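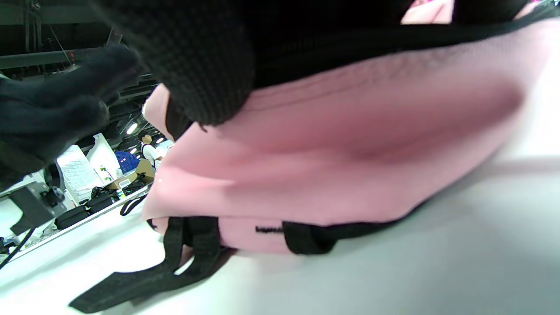
Dans cette maison, le dimanche soir, c'est l'heure des cartables, et j'ai fini par en faire une petite routine que je vous livre en vrac. Je commence toujours par coucher le sac sur la table, comme le rose pâle de la photo, parce que debout ou pendu à un crochet on ne voit rien de ce qui s'use. Le dos matelassé noir, avec son relief gaufré, c'est mon ennemi personnel : toutes les miettes du monde se donnent rendez-vous dans ces petits carreaux. Et regardez le coin du bas, il s'effiloche ! Un coin comme ça, pris tôt, c'est une réparation de rien du tout.

## Le coin qui s'effiloche

Surtout, ne tirez pas sur les fils. Je sais, c'est tentant (je l'ai fait, j'ai ouvert la couture sur toute la largeur de ma main et j'ai boudé jusqu'au lundi). Coupez-les à ras avec de petits ciseaux bien pointus, puis passez un trait de colle textile avec un cure-dent. On laisse sécher toute la nuit.

Si le tissu est déjà un peu mangé, je couds un bout de gros-grain à cheval sur le bord, au point arrière, avec du fil polyester. Le coton finit par lâcher à force de frotter. Prenez une aiguille de taille 80 si vous passez à la machine et allez-y doucement, en tournant le volant à la main dans les épaisseurs. Ma vieille Ziltdale, modèle 3036, avale ça sans se plaindre, mais à la main ça va très bien aussi, avec un dé !

## Les miettes dans les reliefs

D'abord à sec, toujours. Une brosse à dents souple, la fenêtre ouverte, et on brosse dans un sens puis dans l'autre. Ensuite l'aspirateur avec le petit embout. L'eau vient en dernier : si on mouille les miettes, on fabrique de la pâte à pain, et bon courage pour la sortir de là.

Pour les traces de transpiration, une éponge à peine humide, une noisette de savon de Marseille, et on tamponne. On rince avec un linge propre, deux ou trois fois. Les bretelles ont droit au même traitement, elles en ont souvent plus besoin que le reste.

## Les tissus clairs

Le rose, le beige, le gris perle... c'est ravissant en magasin et en octobre on pleure. Mon mélange :

- 25 cl d'eau tiède
- 2 cuillères à café de savon noir liquide
- un vieux tee-shirt blanc (blanc, j'insiste, mon torchon rouge a laissé un souvenir)

On essaie sur un endroit caché, on frotte en petits ronds, on essuie. Le stylo-bille part souvent avec un coton imbibé d'alcool ménager, à condition de changer de coton dès qu'il se colore. Le feutre indélébile, je n'ai jamais gagné. Un écusson par-dessus et on n'en parle plus.

## Le pli qui ne veut pas partir

Pas de fer directement sur ces tissus un peu brillants, ils marquent ou ils fondent. Je bourre le sac de serviettes de toilette bien serrées et je le laisse comme ça dans la salle de bains pendant que tout le monde prend sa douche. Le lendemain, c'est nettement mieux -- pas parfait, mais nettement mieux.

## Fermetures et odeurs

Une fermeture qui accroche : de la mine de crayon à papier frottée sur les dents si elle est en métal, un bout de bougie blanche si elle est en plastique. C'est Tegan Ruddock, de la mercerie Pledholm, qui m'a appris le coup de la bougie, et depuis j'en garde un moignon dans la boîte à couture.

Pour l'odeur de banane oubliée (vous connaissez, non ?), je saupoudre le fond de bicarbonate, je referme, et j'aspire le lendemain. Si c'est vraiment terrible, je recommence et je laisse le sac ouvert sur le balcon -- à l'ombre, le soleil jaunit les couleurs claires.

La prochaine fois je m'attaque aux trousses, et il y aura de l'encre partout. Prévoyez un tablier !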